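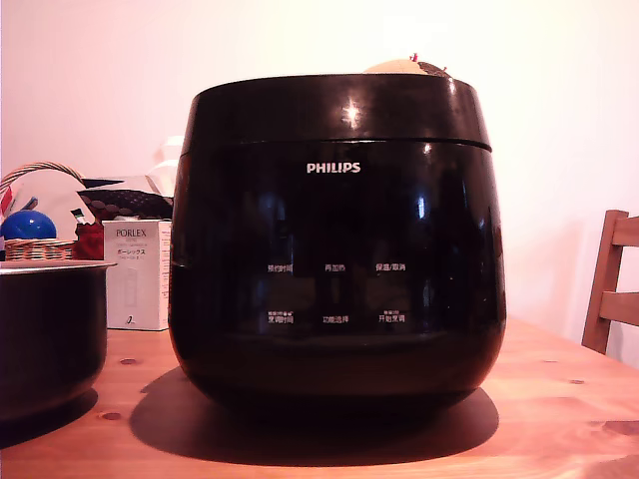 Button localization is the step in the Ukance pipeline that fails most often, and for the last month I have been working on the case where the buttons have no edges. A press target is normally proposed from contour plus text. On a glossy black cooker the contour is close to useless, and all that remains is six white labels in two rows of three, from 预约时间 at upper left to 开始烹调 at lower right. The old detector went for the glare spot on the lid instead.

The change is simple. Text boxes are detected first, a 2 x 3 lattice is fitted to their centers, and the lattice is anchored to the brand name above it. Highlights that don't fall on a lattice node are dropped before the planner sees them. Labels with a smaller line of text over them used to drag the box center upward, so the fit now uses the larger line only.

I ran 300 localization trials per method, with clutter left on the table. The contour baseline put the target on the wrong label, or on no label, in 58 of them. The lattice version did so in 13. Runtime went up to 185 ms per query, almost all of it text detection.

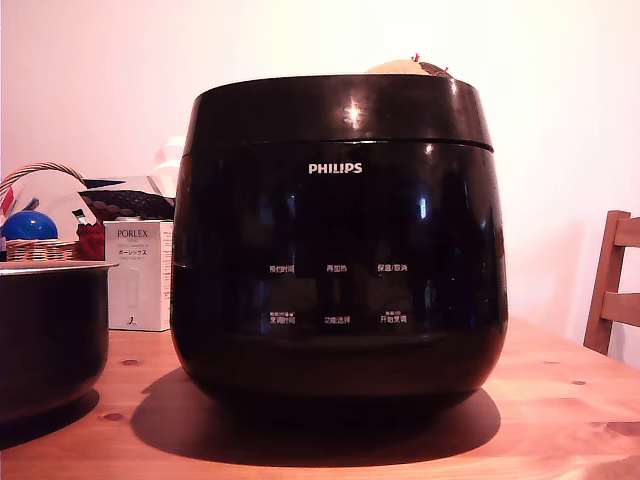
Rice cooker on the pine table, lid glare present.

Most of the remaining errors are lattice flips, where one row is missed and the fit slides down by a row. A prior on the distance from the brand name should catch these - I have it half written in the Herura branch. Curved panels are still treated as flat. Press force is a separate problem and none of these numbers cover it.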